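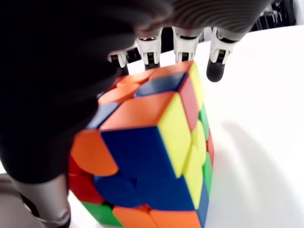

Letay Chala has objected that a maintenance interval counted in grasps says very little, as a hand which turns a cube in place wears faster than one which only lifts it and sets it down. We accept the point. The intervals in this section are therefore given in finger closures, and a closure is logged each time any finger goes from free motion to contact. One turn of a cube layer may produce several.

4.2 Upkeep of the hands and arms

The cell at Gasow consists of two arms fixed at the near side of a white table, each carrying a multi-fingered hand, with a camera at each wrist and one at the head. It was assembled by Motance and has been in our care from the point of delivery. Section 4.1 dealt with the first installation. What follows covers the work needed to keep the cell in a state where trials made in different months can be compared.

4.2.1 Fingertips

The black fingertips are the parts we replace most often. The maker's handbook gives no figure for their life, so we fitted a full new set to the right hand in July and left it on until the cube began to slip during slow turns. Slip was taken from the joint encoders: a tip was called worn when the finger travelled more than 6 degrees past its expected contact angle with no rise in motor current. The first tip met this test after 3,875 closures. The next to fail was on the neighbouring finger, and the remaining tips were still within limits when we stopped the count.

Two practical findings came out of this. Tips wear unevenly, and the worn face is the one turned towards the thumb. A tip can be rotated half a turn on its seat and used again, though we do this only once. Secondly, changing a single tip is worse than changing none. A new tip is slightly taller than its neighbours and takes the load first, which tilts the cube in the grasp and shows up in the pose estimate as a steady offset. We now change the tips of one hand together and keep the old ones for bench work.

Replacement tips are supplied by Nuchit in sealed bags. Each batch is checked by pressing one tip against a flat load cell and reading the force at a set depth. Batches which differ from the reference by more than 10 per cent are put aside. The tip is pushed on by hand, turned until the mark meets the slot, and pressed home against the table. Adhesive was tried early on and abandoned; it crept into the last joint of the finger and stiffened it.

4.2.2 Finger joints

Each finger segment is opened only when the joint fails the free-fall check. For this check the hand is turned palm down with the motors off, the finger is lifted by its tip, and it is let go. A sound finger drops without a pause. One that hangs is cleaned at the hinge with a dry brush and tried again, and if it still hangs the segment is taken off. The screws are short and strip easily. We use a torque driver on refitting and never on removal.

Dust was the usual cause of a hanging finger. It came mostly from the cubes, whose layers shed a fine powder at the edges after long use. Wiping the cubes before each session cut the number of hanging fingers more than any change made to the hands themselves. No oil is used on the finger joints. Samran Meesuk applied a light oil to one joint of the left hand as a trial and found a dark paste in it at the next inspection.

4.2.3 Arm cables

The cables to both hands run outside the arm casings and must have enough slack for the wrist to turn through its whole range. Too little slack pulls on the connector at full rotation. Too much lets the loop drop onto the table, where it can sweep across the work area and move whatever is lying there. We set the slack with the wrist at its outward limit, leaving a loop that clears the table edge by the width of a hand, and then tie it at two points only. A third tie near the wrist was removed after it cut into the sleeve.

The cables are looked over at the start of each session, with the arms parked. Any shiny patch on a sleeve means it has been rubbing, and the tie beside it is moved. After 1,788 closures on a new cable set, the right hand lost contact with its controller twice in one afternoon. The fault was traced to a connector which had been seated but not locked. No wear was found in the cable itself. The lock is now a separate line in the session record, kept in Ollitz, and the session cannot be opened until it has been filled in.

4.2.4 Wrist camera

The wrist camera sits close to the hand and sees the cube at short range, with the fingers hiding part of it. Its mount is small and can be knocked out of line when the hand is taken off for service. A shift too slight to notice by eye is enough to spoil the sticker positions used in Section 5. After any work on the hand, the cube is held in a fixed grasp, the arm is moved through a short set of poses, and the corners found by the wrist camera are compared with those found by the head camera. If the two disagree, the mount is loosened and set again. Correcting the error in software is quicker, but it leaves a mount that may go on moving.

The lens is cleaned with a dry cloth. The glossy faces of the cube reflect the ceiling lights at some angles, and in early trials this was twice mistaken for dirt on the lens. The remedy was to turn the lights nearest the table down during recording.

4.2.5 Return to service

After service the cell is put through one fixed task before it is used for recorded trials. The right hand lifts a cube clear of the table and turns it to show each face, then lowers it to the round tray and lets go. The left hand stays open on its own side until the cube has been released, and then repeats the task. The tray gives both hands a common target, and its position is checked against marks on the table underneath. Figure 4 was taken during this task.

Figure 4. The cell during the return-to-service task. The right hand holds the cube above the table; the left hand is open, and the tray between them is empty.

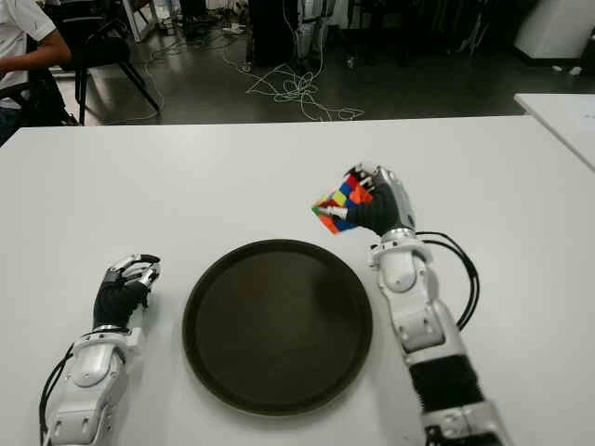
How long must the cell stand idle after a hand has been changed? Until the motors have been at holding current for the length of one full warm-up cycle, as the finger zero positions drift during that time and a calibration made earlier has to be done again.

The warm-up cycle is started with the hand open. Usa Thongsuk compared zero positions taken cold with those taken at the end of the cycle and found the largest change in the thumb, whose motor sits deepest in the palm. For this reason the thumb is calibrated last. The cycle may be shortened when only fingertips have been changed, provided the motors were not switched off.

A hand passes if the cube is released in the tray without touching the rim and no finger exceeds the contact limit given in 4.2.1. When a hand fails, the task is repeated once with a different cube. A second failure sends the hand back to the free-fall check, starting with the finger which first went over the limit. Failures of both hands in the same session have so far always pointed to the table or the tray having been moved, and the marks are measured before anything is taken apart.

Records from failed runs are kept with the service entry and are left out of the results in Section 5. Trials made between the last good check and a failure are retained, but carry a flag, and the analysis was run both with and without them. The difference is reported in Section 5.3.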